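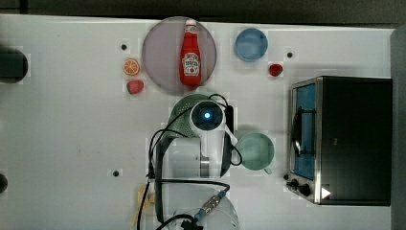 Chanida Duangkaew reckons you should price the table before you price the arm, and she's told me so more than once. I used to argue with her. I don't any more, and you'll find her view all through this article, which I keep up for the Hatby equipment pages and last went over properly on 31st December.

Tabletop arm budget

A tabletop arm budget is the plan a small lab, college or workshop draws up before buying a robot arm for bench work: picking things up, putting them down, opening doors, shifting kitchen bits from one spot to another. It covers the arm, the gripper, the cameras, the computer, the bench, the things to be handled and the money you keep back for when something goes wrong. People sometimes call it a cell budget, but I think that word belongs to factories, with fences and floor bolts.

Where the term gets muddled

Suppliers use "complete kit" very freely. I've seen it mean an arm with a gripper, an arm with no gripper, and once an arm with a gripper but no power supply (I was quite cross about that one). So when I write "the arm" below I mean the moving part and its base and nothing else. Anything bolted on, plugged in or leaning against it gets its own line.

The arm and gripper

Reach comes first. Get a big sheet of paper, mark where the base will sit and draw how far the hand has to go, including to the back of the furthest object. Then think about how the hand gets there — an arm can reach a spot from above and still be useless at reaching it from the side. If your list of jobs includes a front-opening appliance, such as a toaster oven, try the whole swing of the door on paper as well.

Payload is the next figure on the sheet, and the gripper has to come out of it. So does a wrist camera. I've watched people choose an arm to suit their heaviest object and then hang a gripper on the end that eats half the allowance!

A two-finger gripper is the usual starting point and I'd still buy one first. Fruit, cups, bottles and handles will keep it busy for ages. Spare fingertips should go on the same order, as they're cheap then and oddly dear when they travel on their own.

A worked example

My own numbers are old enough now that I don't mind sharing them. Ivix quoted us £3,373 for the arm and gripper. By the time Suksawat had sorted delivery and the right mains lead, the bill was £3,556. Nothing dreadful, but we'd planned to the pound on the first figure, and the difference had to come out of the camera money. We ordered in May and waited 14 days longer than promised.

Since then I've kept £1,000 aside on any plan of this size and put it on its own line, with a plain name, so that it doesn't get nibbled away before the boxes arrive. Chanida thinks that's too much. She has a better table than I have, mind you.

Cameras

Most plans have at least a camera looking down at the bench and one at the wrist. They do different jobs and I wouldn't let one stand in for the other. The overhead view gives you the layout, though the arm will hide a fair bit of it whenever it leans in. The wrist view goes where the hand goes, and at close range it may be filled by whatever is nearest.

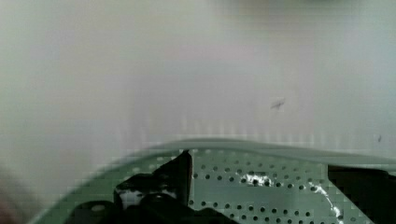

Wrist camera view, with a perforated green surface in the foreground and plain white beyond.

Check the closest distance at which a wrist camera will focus before ordering. It's usually tucked away in the data sheet, and a lovely sharp lens that only wakes up at arm's length isn't much help with a cup. Ask for sample footage too, straight off the device and with no tidying. Compression and glare are much easier to judge that way than from a brochure.

Cables

Cables get forgotten on nearly every plan I'm sent. Allow for proper lengths, clips, strain relief and a spare of each. A cable has to follow the wrist through its whole travel without pulling tight, and the slack has to go somewhere when the hand comes back. Lurnon sell a sleeve that I like, but ordinary hook-and-loop straps have done me perfectly well for years.

Things to handle

Props deserve real money, even if it's not very much of it. I like a mixture of toy food and ordinary kitchenware, because toy food keeps its shape and doesn't go off over a long weekend, while real cups and plates bring the awkward rims and handles you'll meet sooner or later.
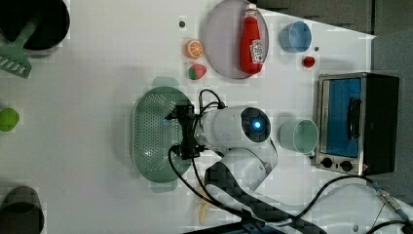
Buy duplicates of anything you mean to use for a long time. Shops change their ranges without telling anyone, and swapping in a slightly wider mug halfway through a run of work makes the earlier results hard to compare. I write the shop, the size and the colour in a notebook on the day I buy them.

The table

Back to Chanida's table, then. It wants to be stiff, deep enough for the arm and everything in front of it, and a plain colour that your objects will show up against. Give it a good shove in the shop. If it wobbles under your hand it will wobble under an arm that starts and stops all day, and the overhead camera will wobble too if you've fixed it to the same top.

Leave room at the side for appliances and their plugs, and measure the doorway the table has to come through. Ours went in on its edge with the legs off.

See also: Bench lighting; Gripper spares; Second-hand arms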